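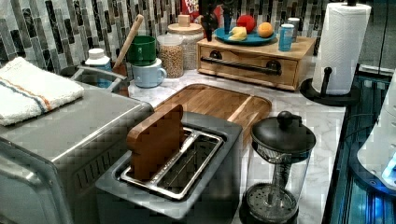

Incidencia 746 — Recogida de demostraciones, tarea «pan en tostadora»
Proyecto: Flellodance
Puesto: cocina Ojeda
Abierta: 2020-11-08
Estado: en observación
Prioridad: media

Síntoma
El validador rechaza episodios de inserción con el código «fin sin contacto». De los 200 episodios del último lote, 14 quedaron fuera. Revisados a mano, en 9 de ellos la pieza termina dentro de la ranura izquierda y el episodio debería contar como válido.

Entorno
Tostadora de dos ranuras, acero inoxidable. Rebanada de madera como sustituto del pan. Encimera con los objetos de distracción habituales (prensa francesa, tabla de cortar, tazas, plato con fruta). Grabador Clavstead, etiquetado en Zerkley.

Comprobaciones
1. Sincronía entre vídeo y estado de la pinza: correcta.
2. Calibración de la cámara cenital: repetida, sin cambios.
3. Umbral de altura de la pieza: configurado en March con otra rebanada, más baja. La actual sobresale bastante del borde con la inserción completa, y el validador la interpreta como pieza todavía sujeta.
4. Ranura derecha: no se reproduce el fallo, pero hay pocas muestras.

Acción
Se sustituye el umbral fijo por la altura medida de la pieza, leída del fichero de objetos. Se relanza la validación del lote completo. Los episodios afectados pasan a «válido»; los demás rechazos se mantienen — en ellos la pieza cae fuera o queda cruzada sobre las guías.

Pendiente
Añadir al protocolo la medición de cada pieza nueva antes de grabar. Pedir a los operadores más inserciones en la ranura derecha. No borrar los episodios fallidos: se exportan aparte como ejemplos negativos.

Se cierra si el siguiente lote pasa sin falsos rechazos.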